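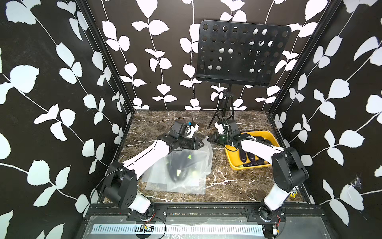 黑色谱架，谱板打孔，下沿有折边。

分类：团务 > 例会纪要
七月　记录：小满（长号）
最后更新：周六晚，补了声部练习那段

Jirham 管乐团例会纪要

地点：排练厅旁边小间。晚上七点半开始，拖到快十点。
到会：Serena Bianchini（指挥）、各声部长，打击乐来的是老蒲替阿凯。圆号没人来，事后要补个意见。
记录边听边打的，有错字自己认，有漏的直接在群里喊我。

一、上次遗留

谱库钥匙找到了，在定音鼓罩子的口袋里。新配的那把放 Serena 处，原来那把还是挂门后。
旧团服清点没做。继续挂着。小许说他下次早到把柜子翻一遍，按尺码放，破的单独一堆。
Vidal 那边的回信：同意联合演出，但希望他们排在上半场。原因是他们有几个孩子要坐末班车。没人反对，过。
单簧管借出去的那支低音还没还，催。上次催是谁催的也没记下来，这次写清楚：阿岚催。

二、曲目

争得最久的一项，下面是大概意思，不是原话。

Serena 的方案：上半场 Vidal 的人先演，中间两团合奏一首，下半场我们自己。合奏曲她想用进行曲，好排，两边都有底子，合一次就能上。长笛这边觉得进行曲太老套，去年前年都是，观众席后排有人打瞌睡她们在台上看得见。建议换那首慢的民歌联奏。
低音声部反对民歌联奏。长音太多，低音就两个人，气不够。大号说可以错开换气，但要专门练，现在没练过。
Serena 试着哼了一遍中间段，说可以把大号那八小节给上低音号分担一半。上低音号当场没说行也没说不行，说回去吹吹看。
结论：合奏先定进行曲，民歌联奏放我们自己的下半场，排两次看效果，不行就撤。备选是去年的圆舞曲，谱子都在，不用另外准备。
开场那首不动。返场曲先不公布，省得又改。
打击乐提：圆舞曲如果要用，三角铁得换一个，现在那个挂绳断过，接的，一敲就转。小事，但记一下。
节目单上曲名的翻译请统一！上回同一首曲子单子上和海报上两个名字，有人来问是不是加演了。阿岚负责核对，核对完发群里，大家看过再印。

三、场地

Brumness 礼堂已口头答应，600 个座位，我们坐不满，但是别的厅那天都没空。楼上不开放，只卖楼下，这样看起来不会太稀。
礼堂的要求，抄下来：
装台下午两点以后才能进。
侧门卸货，正门不许推箱子。
舞台地板不能贴胶带，只能用他们的标记贴。
散场后自己收椅子，收完找值班的人看一眼再走。
休息室里有电热水壶，杯子自带。

老蒲问定音鼓走侧门过不过得去，没人量过。下次谁路过顺便量，门宽和台阶高度都要。马林巴肯定要拆，拆装算上时间。
灯光：礼堂自带的顶灯偏前，后排看谱暗，去年小号就抱怨过。夹灯还有一盒，电池要换新的。谁家有多的先拿来，别都去买。
合奏换场时间 Serena 给了上限，不许拖。Vidal 的椅子摆法和我们不一样，他们弧形收得紧，我们散。商量下来：按他们的弧形摆，我们下半场坐进去就是了，外圈加一排给长号小号。画图的事我来，画好贴门上。

四、谱架和谱子

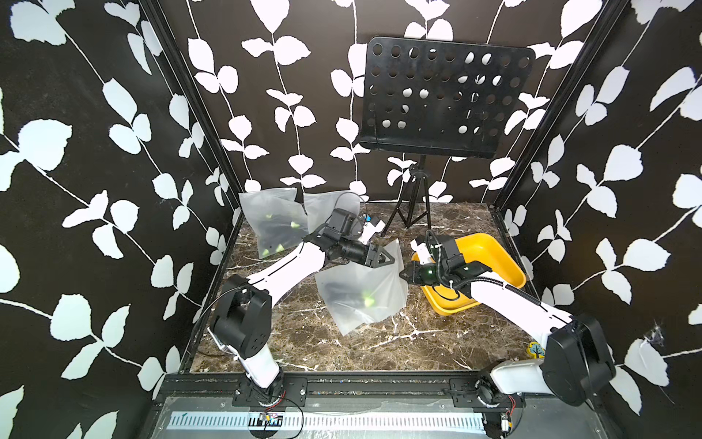
谱子这次必须提前发到人手里，不要再出现开演前在后台撕双面胶的情况。Mistik 复印店说急件加钱，所以最迟排练前那个周末把定稿送过去。分谱由各声部长收，总谱只印给 Serena 和打击乐。长笛的翻页问题老生常谈了：第三页到第四页中间没有休止，上次一半人翻一半人没翻。办法是把第四页缩印贴在右边，三页摊开放。这样就碰到谱架，黑的那种带孔谱板，底下那条托边窄，厚夹子放上去容易往前滑，纸多的声部自己带两个夹子。三脚底座的都要撑开到位再放谱，上次排练倒过一个，砸的是小号盒子，盒子没事，人吓一跳。布面折叠那批又轻又晃，只给打击乐放小件用，别上台。贴胶布写声部名字，写在立杆上，不要写谱板上，远看难看。

补充：
缩印件的墨太淡，Mistik 那台机器要跟他们说调深。
自己在谱上做的记号请用铅笔。说过很多遍了。圆珠笔写的那几份已经没法借给下一位。
平板看谱的两位，充满电，另带一份纸的。脚踏翻页器和椅子腿打架，演出前试坐。
谱库里面缺第二单簧管第二页，阿岚去 Vidal 那边问有没有同版本。

五、钱

帐面余 441 元，不含还没交的季度团费。礼堂押金还没付，付完基本见底。
小许念了支出，我没全记，明细他会贴出来，以他贴的为准。大头是上个月修长号拉管，还有一批号油和哨片。哨片以后不统一买了，各人牌子不一样，买了也是放着。
团费：还有人没交，不点名。学生减半照旧。有人提要不要涨，讨论了几句，没有结果，下次在议。
门票收不收？Serena 倾向免票，门口放捐款箱。长号声部觉得象征性收一点，来的人反而会准时。Vidal 从来都是免票，联合演出一方收一方不收说不过去。定：免票，领票入场，捐款箱两家平分。
海报印刷费 Vidal 出一半，口头说的，要他们发个消息确认，截图留底。

六、排练安排

周六下午照旧，合排加在晚上，Vidal 过来我们这边，停车的事提前跟门口说一声。
热身压到最短，来了就坐下长音，不要聊。
每次合奏曲排大约40分钟，剩下给自己的曲目。
分声部练习铜管用大厅，木管用小间，打击乐等大厅空出来再进。小间墙薄，晚上九点以后不要吹高音，楼上投诉过。
请假写群里，不要私下跟 Serena 说，她记不住，声部长也不知道。上次圆号一个都没到，她对着空椅子给了三次提示。
迟到的从后面进来，不要从指挥面前穿过去。
民歌联奏里的双簧管独奏，谁吹？两个人都客气，Serena 说那就都吹一遍听听，听完她定。别有想法。
上低音号分担大号那段，改谱由 Serena 写，写好先给低音两位看，再印。

声部练习（周六晚补）：
长笛改到排练前一小时，地点小间。
小号自己约，约好告诉我，别和长笛撞。
长号这周不练，我有事。下周补。
单簧管要借节拍器，借出的写本子上。

七、装台和当天

当天带饭还是叫外卖，讨论得比曲目还热烈，时间花太多了下次控制一下。
方案：各家带一样，凉的为主，礼堂休息室没有微波炉（阿岚确认过）。花生、鸡蛋、拌菜、馒头已有人认领。老蒲家里菜地的茄子多得吃不完，问谁要，举手的一半。要的自己带袋子，不要都塞到打击乐箱子里，上次钹套里掉出来一根黄瓜。
拌茄子算一道，老蒲做，少放蒜，后面还要吹的。 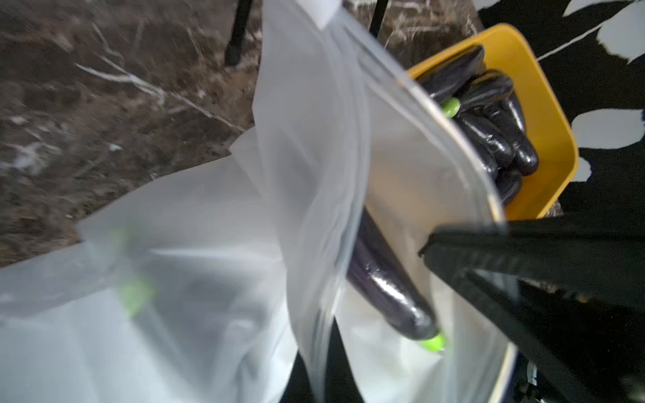
茄子一根，塑料袋装。

演出前不吃瓜子，碎屑进按键。吃完漱口再吹，木管尤其。水放椅子左边地上，带盖的。
服装：黑色上衣黑裤，鞋也黑的，不要白底运动鞋，坐第一排很显眼。旧团服马甲等小许清点完再决定穿不穿。女声部问能不能穿长裙，可以，过膝。
搬运：面包车一辆，小许开，打击乐先装，大号自己抱着坐。谱架捆成两捆，底座朝一个方向，不然卡住抽不出来。椅子礼堂有，指挥台没有，我们的要带过去，拆开的螺丝用袋子装好粘在台板背面。上回少一颗，垫的硬纸。
后台联系人：铜管找我，木管找阿岚，打击乐找老蒲，Vidal 那边的名单他们还没给。
录音找人录一下，上次手机放在大鼓旁边，全是鼓。位置放中间过道靠前，征得礼堂同意以后再架。拍照的请不要走到台上来。

八、其他

新团员：想来的有一位吹萨克斯的和一位学大管的。大管非常欢迎。萨克斯已经满了，但可以先来坐着听，Serena 说中音那边有人暑假可能缺席，可以顶。
Brumness 那边顺带问我们冬天愿不愿意再去一次，先说愿意，别答应日子。
群公告改一下，现在置顶的还是去年的排练时间，有新人照着那个跑空过一次。阿岚改。
排练厅空调遥控器电池仓盖丢了，用橡皮筋。看到盖子的还回来。
圆号意见（会后补）：同意进行曲，同意圆舞曲备选，对民歌联奏没意见，要求坐到长号前面不要坐长号旁边，耳朵受不了。已转 Serena。

待办
小许：团服，支出明细，面包车。
阿岚：曲名核对，低音单簧管催还，缺页，群公告。
老蒲：侧门尺寸（如果路过），三角铁，茄子。
Serena：改谱，定双簧管独奏。
我：座位图，夹灯电池，跟 Mistik 说墨的事，跟门口说停车。
各声部长：收谱，提醒铅笔。

下次例会时间群里另行通知，地点不变。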